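Play Kitchen Table Sets: Gallery and Layout Notes
Grunard Toy Library, reference pages
Updated 8/13/22

This page covers the white table layout, the third of the play kitchen layouts held at Grunard. The first two (the corner unit and the floor mat) have their own pages. Text first, pictures at the end.

Scope

The layout uses a plain white table with no printed surface, no raised edge and no storage underneath. Everything is set out on top. The contents are a mix of pretend food and pretend cookware at slightly different scales. Scale mismatch is normal for mixed sets and has not been corrected. A strawberry that is too large for the plate is still accepted as a strawberry by every child who has used it.

The catalog entry is number 836. The older entry, 189, refers to the same pieces before the colander was added, and should no longer be used on loan slips. If a slip still shows 189, cross it out and write the new number beside it. The Peñalver branch kept the old entry open longer than the others and still has slips in circulation.

Surface

White was chosen over wood grain and over the checked cloth used at Bindov. On the checked cloth, small berries were regularly left behind at pack-up. On white they are found. The drawback is that pale pieces do not stand out much, and the colander and the small cups are the ones most often overlooked. Check for those last, at table height, before closing the box.

Wipe the surface with a damp cloth after each session. Small dark marks that do not come off with the cloth can be left. Do not use scouring powder. The Grodomby table was cleaned that way for a season and now has a dull patch that holds dirt.

Cookware

Frying pan and pot, both black and round, are kept on the left. The dark green slotted spatula goes with the pan and is normally laid across it. It may be put down with the head outside the rim. That makes it easier to pick up with a small hand, and it keeps the head from being lost against the black.

Black cookware shows dust more than any other color. Wipe the inside, then the rim, then the handle, and dry before boxing. Pieces boxed damp leave a ring on whatever is stacked against them.

Colander

The colander is the pale green oval one with a tab at each end. It replaced a round one with legs, which tipped. Both tabs should be checked when the set comes back. A tab that flexes more than the other is usually starting to crack where it joins the rim.

The holes collect modeling dough. Push it through from the inside with a blunt wooden skewer, then rinse. Soaking first takes 30 minutes and works better on dried dough than force does. Dough left over a weekend will need a second soak.

Toaster oven

The toaster oven stays on the right side of the layout. It has a door window and two control knobs on the front. Turn both knobs to the same position before packing. This has no effect on the toy, but it makes it obvious on return whether a knob has slipped on its post.

Nothing is to be packed inside the oven. Food left behind the door has been reported missing 3 times and was in the oven on each occasion.

Plate, ketchup and fruit

The round plate sits toward the back, between the cookware and the oven. The ketchup bottle is stored lying down. It can stand, but it is top-heavy and falls at the first knock of the table.

The strawberries are a pair only by habit. One is larger and has a leafy cap, the other is smaller and a darker red. They came from different makers and should be listed as two separate lines on the slip. Replacements for the smaller one are hard to match, and a near match in a brighter red is acceptable.

The green piece at the far left corner is listed under fruit or vegetable depending on the branch. Either entry is valid. Do not open a third.

Spacing

Leave a clear area in the middle of the table wide enough for a forearm. Sets laid out edge to edge look better on arrival and are used less. The colander may stand in this area or beside the oven. Keep the pan handle off the front edge.

The layout was last revised in November, when the second cup was added. The cups are light blue and may be used as lids. They are small enough to be carried off in a pocket and should be counted in and out.

Gallery
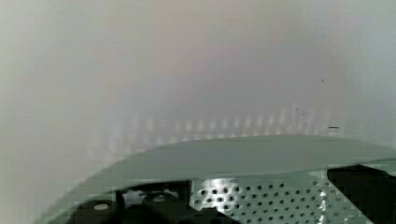

Rim of a pale green surface against white, close range. Some small dark marks on the white.

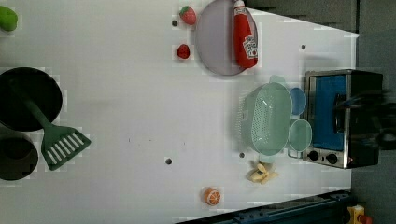
Full layout. Ketchup on the plate, colander and light blue cups by the toaster oven, spatula across the frying pan. 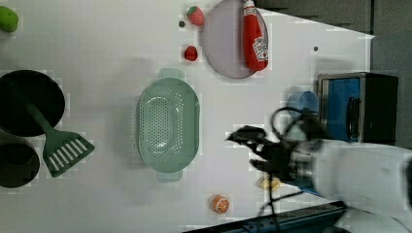

Colander near the middle of the table, spatula head outside the pan.

A note from the Bindov branch disagrees on the dough: their practice is to let it dry out completely, then tap the upturned colander on a folded towel, after which most of the plugs drop out whole and no soaking is required. They add that the skewer method widened a few holes on their older colander, and that they would sooner see a soft bottle brush listed for this job. They also ask whether the cups could be tied together with a short ribbon for loans, as two of theirs have gone missing in the current term.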